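Talk notes: An arm in the shared workshop
Benjie Gatchalian, 17 Mar 2019

Slide 1. Hello and thank you

Say hello, thank the Ritska crowd for having me, and mention that I do go on a bit, so please wave at me if we're nearing 30 minutes! I started this build last September, thinking it would keep me busy for a few evenings, and well, it's spring and I'm still at it.

Slide 2. What I wanted it to do

Small, fiddly bench jobs. Plugs, chargers, leads, all the bits we leave lying about at Tolentino (my workshop, for anyone who hasn't visited, and you really should). I named the project Cundemix after a long argument over tea, and I'll tell that story if there's time at the end.

Slide 3. Coming down on the power strip

Leave this one up for a while and let people look. Point out the two-finger gripper just over the first socket, and how little room there is between the fingertips and the strip. Mention the loose white cables too, as I'd like to talk about how hard a coil of cable is to plan around.

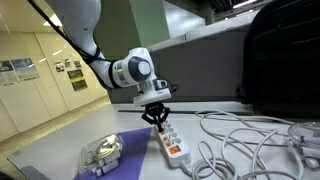 Slide 4. Things I got wrong

Speed, first of all. I had the downward move set far too quick, and it took me 3 goes at the settings before I was happy to stand near it. Then the script, which had grown to more than 800 lines (oh dear) and is now down to 500, mostly thanks to a patient friend at Ikska with a red pen.

Slide 5. Questions

Drink some water. Ask who else is building at home, and swap email addresses before the hall closes.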